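To: the grippers list
From: Giorgia Marino
Subject: Re: Bowls, and which finger pads to use on them
Date: 5/14/26

Elis Prothero wrote:

> Has anyone on here tried the hand-held grippers on proper crockery yet?
> We've had the Destby pair on loan since October and they're lovely on
> boxes and tins, but the minute we go near anything curved and shiny I
> lose my nerve. The pads are hard grey rubber and I can feel them
> skating. I'm also not sure whether to buy a second pair of the same or
> mix makes, left and right. Does mixing cause trouble later on when you
> line up the two recordings?
>
> Also, which end do you start from with a bowl? Rim or foot?
>
> Elis

Hello Elis, and hello everyone else who wrote to me off list to say they wanted the answer as well (you could have said so on the list, you know!).

Yes, we've been doing bowls. Lots of bowls. Drosach gave us the go-ahead for a kitchen set and I've been trying the grippers against each other on it, same bowls, same tables, same pairs of hands, so I can at least tell you what I'd do in your shoes.

Rim, every time. I did try the foot to begin with, as it seemed the sensible place, but on a deep bowl you end up with your wrist bent right under and your elbow somewhere near your ear. With the rim you put one finger inside and one outside, close up gently, and the wall of the bowl sits between the pads where you want it. For anything small, one gripper is plenty. For anything big I use two, one each side, and lift together.
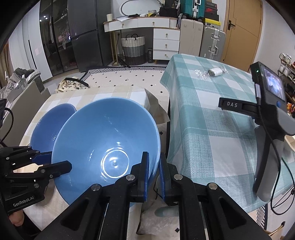
The pads matter more than anything else, I think. I went through three sorts. The smooth ones (which sound like your grey ones) were fine so long as the bowl stayed level, and then the moment I tipped it they slid along the glaze. The foam ones held beautifully but squashed so much that the finger position was never the same twice, so the width reading was no use to me. The ridged ones are what I've settled on. They've got enough give for a curved wall and they come back to the same shape afterwards. I did 30 lifts with each sort and dropped the bowl 17 times with the smooth, four with the foam and twice with the ridged. By dropped I mean it slipped out of the pads, mostly from a couple of inches up onto a tablecloth. I've only chipped one, and it was an ugly one.

Do put a cloth down, by the way. A bare table top is horribly noisy and you flinch every time the bowl touches it, and the flinch goes straight into the recording. I spent a whole afternoon wondering why my set-downs had a wobble at the end and it was me, bracing for the clatter.

As for mixing makes, I'd say don't, or not on purpose. I tried a Costar on the left with our usual one on the right and it was all right for single lifts. With both hands on one bowl, though, the Costar closes a little slower on the trigger, so the right side had always taken the weight before the left was ready, and the bowl swung. You can learn to allow for it — I more or less had by the end — but then you've taught your hands a funny habit and anything trained on the recordings will pick it up too. The timing itself was less bother than I'd feared. I tap the two grippers together at the start of each take and line up on the tap.

Weight is the other thing. After 18 takes in a row my forearm is done for, and I start letting the tips droop, and the camera sees mostly tablecloth. So I stop for tea. I'd sooner have fewer good takes than grind on to 1,000 bad ones, though I know some of you have targets to hit and will be rolling your eyes at me.

Having the screen facing you is a help. I thought I'd ignore it and I don't, I look at it before every lift just to see that the rim is in view. What I try not to do is look at it during the lift, because my hand slows right down and starts hunting about.

One more on two-handed lifts. Decide beforehand which hand leads and stick to it for the whole set. I let the right hand lead and the left just follow along holding its share. When I left it to chance, the hands argued, and I could see it in the plots as a sort of little tug back and forth. If you want to tilt the bowl, let the leading hand do the tilting and keep the other one soft.
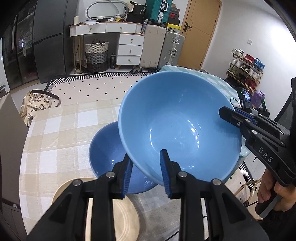
Elis came back to me this morning to say that the ridged pads do fit the Destby fingers if you trim a sliver off the bottom edge, and that leading with the left works just as well for a left-hander, but would I please say how hard I squeeze, as that was the bit still causing grief.

Fair question! Less than you'd think. I close until the pads just touch both sides, then a tiny bit more, then lift a finger's width and wait a second. If it creeps, I put it down and start again, I don't squeeze harder in mid-air. Squeezing harder on a sloping wall just pushes the bowl out of the pads, like a pip. On a thick rim you can get away with more.

I haven't tried plates properly. They lie so flat that I can't get the lower finger under without shoving the thing across the table, and Ji want plates in the next lot, so if anybody has a trick for that I'd love to hear it. Somebody suggested sliding the plate to the edge of the table first. I suppose that's how I'd do it with my own fingers, so I'll give it a go.

Elis, if you'd like the spare set of ridged pads, send me your address and I'll pop them in the post. They're the blue ones. Mind the screws when you swap them over, they're tiny and they roll.

Giorgia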